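Workshop notebook, July 9, 2020

Open day at Cirnberg, block sorting bench

Writing this up the same evening, because last September I left it a week and could only remember the biscuits. Pallavi has the sign-in sheet and the feedback cards, so anything official should come from her. What follows is mostly for me, Kristaps, and whoever gets handed the bench next time round.

We were set up by nine, which is a small miracle given that the van from Orkness got lost on the ring road with both extension reels in it. Rasmus and Agnese had already wiped down the tables and put tape on the floor for people to stand behind. The tape worked well for grown-ups. Children treat a line on the floor as somewhere to put their toes and then lean, so I'd want it a good half step further back if we do this again (Rasmus thinks a full step, and he's probably right).

Warm-up took longer than I'd planned. I ran the homing routine twice and the second one landed slightly off from the first, so I did it a third time and it agreed with the second, and I decided to trust that. Kristaps grumbled. He wanted to recalibrate the whole table and I said we had 40 minutes until the doors opened and a kettle that hadn't been found yet. We compromised by checking the heights with a feeler gauge and leaving the rest alone. I'll do the table properly this week.

The plan for the day was three short turns, repeated: push a block along to a spot, bring two of the same colour together, then let a visitor call out a colour and have the arm go for it. Savvas wrote the version of the program we used and it lives in the shared folder under "openday", next to the older one, which is also called "openday" but with a capital O. Please can we not do that again! I loaded the wrong one at the start and spent a good ten minutes wondering why the speed setting did nothing.

Speed, while I'm on it. We'd agreed to keep it slow for visitors and I still had people asking if it could go faster. I held firm until lunch, then let it up a notch for the small group from Dillness who'd come specially and stayed ages. It was fine. It did make the pushes a bit more abrupt and I didn't like how the arm pulled up at the end of each one, so back down it went. Note for Savvas: the slowing-down part wants to begin earlier when the speed goes up, and at the moment I think it begins at the same place whatever you set.
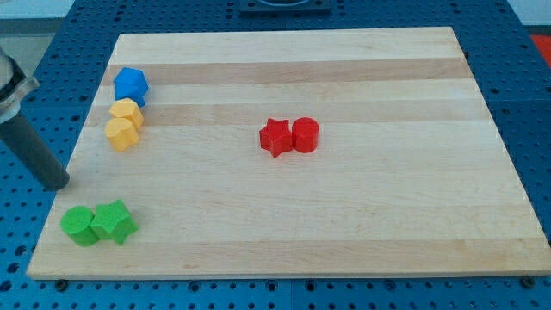
The other thing that came up again and again was shapes. Everybody wanted to know whether it minds what shape a block is, and the short answer I gave all day was that it goes by colour and the shape only matters for how the thing behaves when you shove it. A cylinder will roll round the tip if you catch it off centre. A star is worse in a different way, since the tip can settle in between two points and then the block comes along very nicely until you try to let go of it, at which point it swings. One lad of about nine worked this out for himself after watching for a bit and told his mum, and I more or less stole his explanation for the rest of the afternoon.

The call-out turn was the favourite by miles. We had a queue for it. Somebody asked for purple, naturally, and the program does nothing at all when it gets a colour it doesn't know, so the arm just sat there and people thought it had broken. Agnese rescued it by saying it was thinking, which got a laugh, but I'd like a proper response next time. Even a little wiggle. Kristaps says a wiggle is unprofessional. I've put it on the list anyway.

Faults, in the order I remember them:

Wrong program loaded, see above. My fault.

One stop mid-morning with error 167 on the panel. Cleared with a reset and didn't come back. I looked it up afterwards and it's a communication timeout, and I suspect the network cable, the grey one with the broken clip that has been held in with hope since before I joined. Replace it. I have written REPLACE IT on a label and stuck it to the cable.

The screen for visitors went to sleep every so often and I kept having to duck behind the bench and jog the mouse. Needs the power setting changed, two minutes' work, and I forgot to do it at lunch as well.

The run counter reads 3564 now. I didn't note what it said first thing, so that tells us nothing about the day itself, but at least there's a starting point for whoever looks next.

On the talking side I got better as the day went on. My first go at explaining the thing was far too long and I watched a very polite couple drift off towards the laser cutter. By the afternoon I'd cut it to a minute or so: what the arm is trying to do, how it knows where things are, then straight into a turn. Questions did the rest. The good ones were about what happens when it gets it wrong, and I found people perked up when a push went astray and I let it have another try without touching anything. I'd been nudging blocks back by hand to keep things tidy and I think that was a mistake. Leave it alone and let them watch.

There was one long chat with a man who'd worked on packing lines at Kļaviņa for years and had strong views on end stops. He thought our arm was far too timid coming in over the board. I explained about the height limit Savvas put in, and he said to set the limit from the work surface and not from the table, so you can swap the board for a thicker one and not have to think about it. I felt a bit daft, it's such an obvious thing to do. I wrote his suggestion on the back of a feedback card, which Pallavi now has, so Pallavi, please don't file that one!

Headcount was around 90 by Pallavi's reckoning, though she was on the door and did admit to missing a few when the tea came out.

Packing up was quick. Blocks are in the ice cream tub on the second shelf, board is wrapped in the old towel beside it. Arm parked, power off at the wall, keys back on the hook. The extension reels have gone home with the van and we need to ask for one of them back, as it's ours.

To do before anyone runs it again: the cable, the screen setting, rename the two folders, full table calibration with Kristaps, and ask Savvas about measuring height from the board. Also something for unknown colours. Agnese has offered to draw up a sign with the colours on it so people know what they can ask for, and I said yes please, as big as she likes.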